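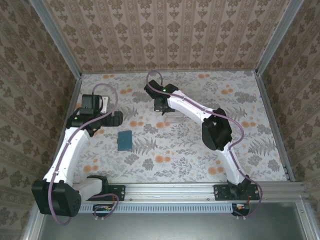 Betreff: Re: [Predora-Wandern] Nachtzug nach Urnitz, lohnt sich das?

Hallo in die Runde,

> Hat jemand von euch schon den neuen Nachtzug nach Urnitz
> ausprobiert? Wir überlegen, im Dezember damit zu fahren, sind
> aber unsicher wegen der Anschlüsse und ob man da überhaupt schläft.

ja, wir, und ich würde sofort wieder einsteigen! Geschlafen habe ich wie ein Stein (unten liegen, oben zieht es), und kurz vor Fukeck wird es hell, da unbedingt ans Fenster auf der linken Seite. Der Fluss macht dort eine riesige Schleife, wunderschön!

Zum Anschluss: In Urnitz habt ihr 80 Minuten, das reicht locker für ein Frühstück gegenüber vom Bahnhof. Der Bus zur Hütte Vilela fährt samstags nur 4 Mal, also vorher nachschauen. Von der Haltestelle sind es dann noch 694 Höhenmeter, bei Schnee haben wir mehr als 100 Minuten gebraucht und jede davon genossen.

Bettwäsche liegt im Abteil, Ohrstöpsel bitte selbst mitbringen.

Schreibt unbedingt, wie es war!

Viele Grüße aus Predora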